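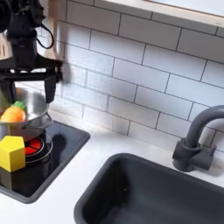

I got to the Vesimier open day a bit late (wrong tram, my own fault) and the kitchen bench already had a queue, so I parked myself there and barely moved for an hour!

The kitchen is toy-sized, with a stovetop and a sink and a proper tiled wall behind, and the job when I reached the front was the carrot and the pot. Dilruba Pramanik was running it. She drives the arm with a handheld controller, does the whole move start to finish, then puts everything back somewhere slightly different and goes again. They'd recorded 258 of these for the pot alone and she wants 700 before she'll bother training on them. I asked if she gets bored. "By lunch," she said, and handed me the controller.

Well, I was hopeless. You push forward and the arm goes forward, fine, but judging height over the rim of a pot is a whole other skill, and I kept stopping way too high and dithering. Teemu Savolainen, who was logging the runs, told me dithering is the worst thing you can do, as the robot learns that too. A clumsy grab that you fix is still useful to them, so he keeps those. My first four got binned. The fifth he kept, and yes, I was thrilled.

Over on the other bench they were teaching by hand, where you grab the arm and move it through the motion yourself. Much easier on the brain, harder on the shoulders. I liked it less than I expected to.

Coffee was good, parking was dreadful. The next open day is in February and they take bookings for the controller bench.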